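3. Ce que les gens racontent de leur plan de travail

Je reprends où la section 2 s'arrêtait, c'est-à-dire avec mes questionnaires sous le bras et une idée assez naïve en tête : je pensais que les habitants de Tilgate me parleraient de prix. J'avais même prévu une page entière là-dessus ! Sur les 141 foyers qui ont répondu, 96 ont commencé par autre chose, à savoir les taches, et le plus souvent une tache précise, datée, avec un coupable (le citron, le vin rouge, un beau-frère). Le marbre, dans ces récits, c'est une surface qui garde la mémoire des repas, et j'ai fini par coder ces passages à part sous l'étiquette « pierre-journal ». Le veinage brouille d'ailleurs tout, et plusieurs personnes m'ont avoué ne plus savoir distinguer une trace d'usage d'un dessin naturel (figure 1a).

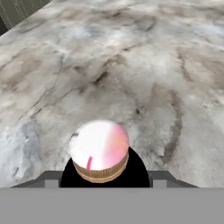

Moi, je n'appelle pas ça une tache, je dis que la pierre a vécu, et si on me la changeait demain je serais bien embêtée, m'a répondu une habitante du quartier de Zapata pendant la relecture des entretiens.

J'ai gardé sa phrase telle quelle, parce qu'elle m'a obligée à revoir ma grille. Au départ je séparais « dégradation » et « attachement », deux colonnes bien propres, et voilà que la moitié de mes extraits voulaient aller dans les deux. J'ai donc recodé tout le corpus en juin (un mois entier, fenêtres ouvertes, beaucoup de café) et ajouté une échelle à 5 niveaux, de « je cache » à « je montre ». Les îlots centraux tirent nettement vers le haut de l'échelle. On y reçoit, on s'y accoude, on y pose le courrier, et la pierre y est vue de tous les côtés.
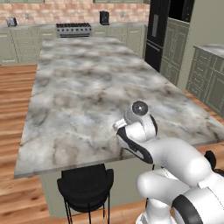

Faut-il traiter les îlots comme une catégorie à part ? Je l'ai fait pour l'analyse des récits, mais pas pour celle des produits d'entretien, où les réponses ne changent pas d'un meuble à l'autre.

Les produits, justement. Le guide Westilari distribué avec les logements recommande un savon neutre et rien d'autre, et presque tout le monde l'a lu, ce qui m'a surprise. Presque personne ne s'y tient, en revanche ! On m'a parlé de bicarbonate, de craie, de lait (oui, de lait), et d'une pâte maison dont la recette circule dans la résidence Vallwood sur une feuille photocopiée tant de fois qu'on n'en lit plus les proportions. J'ai renoncé à évaluer ces recettes, je ne suis pas chimiste, mais leur transmission m'intéresse beaucoup : elle passe par les paliers et très peu par les familles.

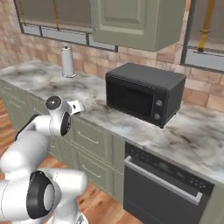 Comment ai-je repéré cette circulation entre voisins ? En demandant à chaque foyer de qui il tenait sa recette, puis en reportant les réponses sur le plan des étages.

Reste la question des coins, que j'avais complètement oubliée dans le questionnaire et que les gens ont remise sur la table tout seuls. Autour des appareils, sous le grille-pain, derrière le micro-ondes, la pierre échappe au nettoyage courant et aussi au récit. On me disait « là, je ne regarde pas » avec un petit rire, et on passait à autre chose. J'ai traité ces silences comme des données, avec prudence, vu qu'ils n'apparaissent que dans les entretiens menés debout dans la cuisine.

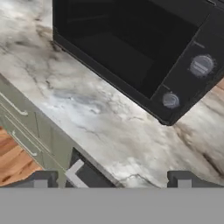 Les entretiens menés au salon ont-ils été écartés ? Je les ai conservés pour tout le reste de l'étude et retirés seulement de l'analyse des coins, présentée dans la section 4 avec le détail du codage.

Figure 1. Plans de travail et îlot en marbre, vues de cuisine (a à d, dans l'ordre du texte).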